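Home Kitchen Laundry Shed Power & Cords Contact

I don't buy most of what gets said about power boards. The Burarora catalogue wants you to think a pricier board will tidy your desk. It won't. You'll have the same mess of cords with a nicer colour in the middle.

What does help is dull. Put the board on top of the desk while you sort it, plug things back in one at a time, and label each cord at the plug end. Masking tape is fine. The Davau label kit does the same job and costs more. Anything you can't name gets unplugged and left in a drawer until November — if you haven't missed it by then, out it goes.
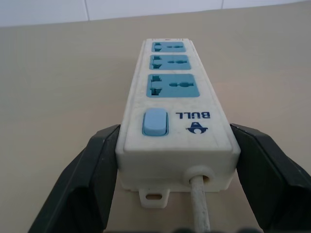
Can I plug a heater into a power board?
Better to put it straight into the wall. Heaters pull a lot of current for hours on end, and the board is the weak spot.

A switch on the board is handy, but I wouldn't treat it as a safety plan. If you're wiping a board down, pull it out of the wall first and use a dry cloth. Skip the Flomeno spray, whatever the bottle says about electronics.

Boards with universal sockets get sold as the answer for travellers. I'm doubtful. They take plenty of plug shapes, but a plug that wobbles in the slot is a bad fit, and the socket doesn't change the voltage either. Check the rating printed on your appliance, then the one on the board.

Don't run one board off another. If 3 sockets aren't enough, you need another wall outlet, and that's a job for an electrician.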